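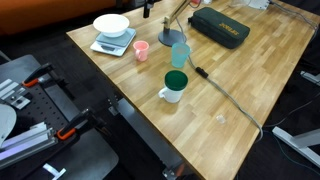 **Bread for Beginners, Session 2: Baker's Percentages and the Bagel Dough**
Idel Evening Classes, Room 29
Instructor: Tiina Suominen
August 20, 2019

Last time we made a plain white loaf and a lot of you asked the best possible question: how do I make two of them? Or half of one? Tonight you get the tool that answers it for every bread you'll ever bake, and I'm excited to get to it, so please read this through at home even if you took great notes. (Some of the numbers went by fast. Sorry!)

## The one rule

Flour is always 100 percent. Everything else is written as a percentage of the flour weight.

It feels odd at first, as the percentages add up to more than 100. Let it feel odd. You aren't dividing up a pie, you're comparing each ingredient to the flour, one at a time. If a recipe has 500 g of flour and 325 g of water, the water is 65 percent, and bakers call that number the hydration.

Once you can see hydration you can look at a recipe from anywhere and guess how the dough will behave before you touch it:

- 55 to 60 percent: stiff, tight, takes some muscle. Bagels and pretzels.
- 60 to 68 percent: smooth and friendly. Sandwich bread, rolls, our loaf from Session 1.
- 70 to 80 percent: soft and sticky. Ciabatta, focaccia, many country loaves.

These ranges are for white bread flour. Whole wheat drinks more, so a 70 percent whole wheat dough can feel like a 65 percent white one.

## Why we weigh

You can't do any of this with cups. Dip a measuring cup into the bag and you pack the flour down; spoon the flour in and it sits light and fluffy. Try it both ways at home and weigh each one, it's a fun little shock. With a scale, a gram is a gram on a humid day or a dry one, whether the flour came out of a fresh bag or the bottom of the bin.
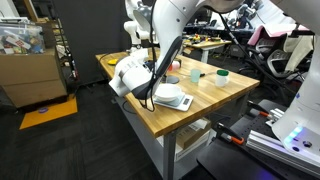 *Photo: Shahab Amini*

Put the bowl on first, press tare, and wait for the zero to settle before adding anything. Add the flour, tare again, add the water, tare again. Milliliters and grams match closely enough for water that you never need a measuring jug.

Two cautions. First, most kitchen scales are poor at very small amounts. Four grams of yeast may show as three or five, and sometimes the number doesn't move at all if you sprinkle slowly. Weigh salt and yeast in a separate small dish, or use one of the pocket scales on the back shelf. Second, watch the limit. The class scales stop at 3,000 g, and the bowl counts toward that even after you tare it away! With tonight's full batch in one of the heavy mixing bowls you'll go over. Use a light bowl.

## Tonight's dough

We want 16 bagels at 130 g each, so 2,080 g of dough. Here is the formula:

| Ingredient | Percent | Weight |
|---|---|---|
| Bread flour | 100 | 1,300 g |
| Water | 57 | 741 g |
| Salt | 2 | 26 g |
| Instant yeast | 1 | 13 g |
| **Total** | **160** | **2,080 g** |

How did we get there? Work backward from the dough you want:

1. Add up the percentages: 100 + 57 + 2 + 1 = 160.
2. Turn that into a decimal: 1.6.
3. Divide the dough weight by it: 2,080 ÷ 1.6 = 1,300 g of flour.
4. Multiply the flour by each percentage to get the rest.

That's the whole trick, and it works for pizza, brioche, anything. Write it inside a cupboard door.

Now the other direction. Say you get home and find 800 g of flour in the bag. Water is 456 g, salt 16 g, yeast 8 g, and the total comes to 1,280 g. You'll get nine full bagels and a small one of 110 g for the cook. 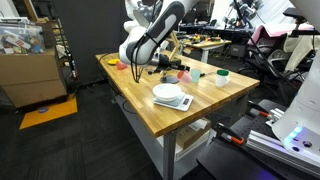
*White bowl on a kitchen scale.*

## Mixing and shaping

Stir the yeast into the flour, then the salt, then pour in all the water at once. It will look hopelessly dry. Keep going! A 57 percent dough needs a few minutes to drink, and every year somebody sneaks in an extra splash and ends up with rolls. Knead 10 minutes by hand, rest it covered for 10, knead two more. You want it smooth and firm, a bit like modeling clay.

Divide right away, weighing each piece. If one comes up short, tuck a scrap underneath and keep the smooth side on top. Even pieces proof evenly and boil evenly, so a few grams either way is fine but 20 is too many.

Roll each piece into a rope, wrap it around your hand, overlap the ends under your palm, and roll to seal. Or poke a hole through a ball and stretch it. Shahab swears by the rope and I like the poke, and after baking we usually can't tell whose is whose.

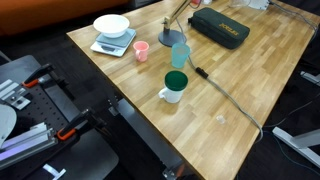 Shaped bagels go on an oiled tray, covered, into the refrigerator overnight. The cold slows the yeast way down and gives flavor time to build, and it also makes the rings sturdy enough to lift into the pot. Next day, boil them 45 seconds a side in water with a spoonful of barley malt syrup or brown sugar, drain, top while still tacky, and bake at 450°F until they are properly brown. Pale bagels are sad bagels. Give them 18 minutes before you start peeking.

To check whether they're ready to boil, drop one in a bowl of cool water. If it floats, you're set. If it sinks, dry it off, put it back on the tray, and try again in half an hour.

## To try before Session 3

- Convert one recipe you already love into baker's percentages. If it's in cups, weigh each ingredient as you go and write down what you find.
- Work out a half batch of tonight's dough. (Check: the flour should be 650 g.)
- Raise the hydration of the half batch to 65 percent and leave everything else alone. How much water is that, and what happens to the total? Bake it if you have time, and bring one in so we can taste them side by side.

Session 3 is focaccia, at 80 percent. Bring an apron and a container with a lid, at least two quarts, for taking your dough home.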